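In Praise of the Belt

I have wanted to write this one for years, and a long evening of repacking boxes in November finally pushed me into it. I love conveyor belts. I love them the way other people love trains or bridges, and I think every small shop that ships things should stop apologizing for wanting one.

Let me back up. I help run the packing side of a small outfit called Rillska. We send out spare parts for sewing machines, mostly needles, bobbins, feet and the odd motor, and for a long time we did all of it on tables. You know the kind of table I mean. It starts the morning clean, and by lunch it has become a landscape! Boxes drift to the corners, tape guns get buried, and the order you were working on is under the one you haven't started yet.

A table lets you put a thing down anywhere. I used to think of this as freedom. Now I think it's the whole trouble with tables. A belt gives you a line, and a line has a front and a back, so you always know what came first and what is waiting. When we put in our first short belt, 5 feet of it, secondhand from a bakery supplier in Karaca, the arguments about whose box was whose stopped inside a week.

My friend Volkan Duman disagrees with all of this, and he's no fool. He packs ceramics, and he says a belt makes people hurry. Something about a moving surface gets into your shoulders, he told me, and you start wrapping to keep up with it. He has a point about fragile goods. But I'd answer that a belt has a switch, and that a good one spends a lot of its life standing still. Half the time ours is just a long narrow shelf that happens to be able to move (and what a shelf!). You load it, you step back, you look along it, and you can see your whole afternoon.

Then there's the color. Please, if you are buying one, think about the color! I know people who went with white because it looked clean in the catalog, and with black because it hid the scuffs. I will argue for green until I'm hoarse. Dark green is restful to look at for six hours. A brown carton stands out on it, a white label stands out on it, and even a black box, which vanishes on black rubber, keeps its edges. Ratih Lau, who set up the line at Sumeck, told me she picked green only because it was in stock and then wouldn't hear of replacing it.

And the rails! I could go on about the rails. Grooved aluminum along both sides is one of the great quiet pleasures of a workshop. You can slide a nut into the groove and hang a lamp, a tape holder or a little stop at the end, then change your mind the next day and move it a hand's width over. We have moved our scale so many times that I've lost track. Try that with a table and a drill.

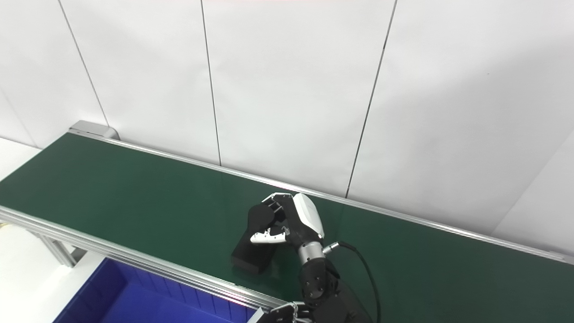

My last plea is for the plain box. People spend real money on clever packaging with flaps and windows and odd shapes, and then wonder why it tips, rolls or jams at the guide. A simple rectangle sits flat. It can lie at an angle and still be easy to pick up from above or from the side. If I were in charge of the world's packaging for one afternoon, I would make everything a rectangle and go home happy.

So go and find a belt. Look at bakery sales, print shops closing down, the back pages of trade papers. Get the short one if that's all that fits. Ours is due for a longer sibling this spring, and I've already cleared out two tables to make room.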